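Gemley build FAQ

What is Gemley?
A two-armed tabletop robot that Doaa Fawzy and I are putting together in a shared workshop, plus a simulated copy of it that runs on my old desktop at home. The sim is ahead of the hardware, and I love working in both!

What does it do?
Sorts fruit into a tray, or tries to. One arm minds the tray, the other goes picking.

Do I need the real arms to join in?
Nope. Grab the sim files, start with the fruit task and send us whatever breaks. Mahmoud El Sherbiny did all his grip tuning without touching a bolt.

How many practice runs have you done?
1,535 in sim so far. The latest batch was 600, and 419 of those ended with all the fruit in the tray. I did a little dance.

Why fruit?
Round things roll, and bananas are a wonderful pain (that curve!). If you only ever train on cubes you get lazy about approach angles.

Which piece is hardest?

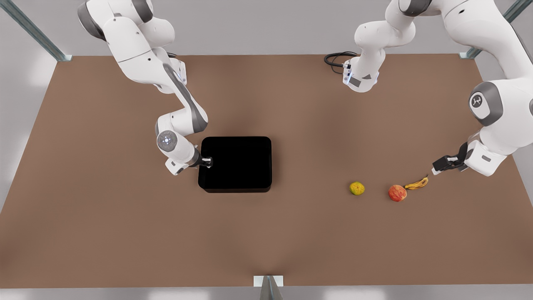

The banana, by miles. Come in too steep and a fingertip lands on the table first, so we now tilt the wrist before closing and keep the fingers only a bit wider than the fruit. Apples want a slower close. If yours squirts out sideways, check the friction setting before you touch anything else.

Can I swap in my own tray?
Sure, just update the rim height in the Torine config file. Olga Bragança forgot once and spent an evening chasing it.

When do the real arms move?
November, if the second power supply turns up.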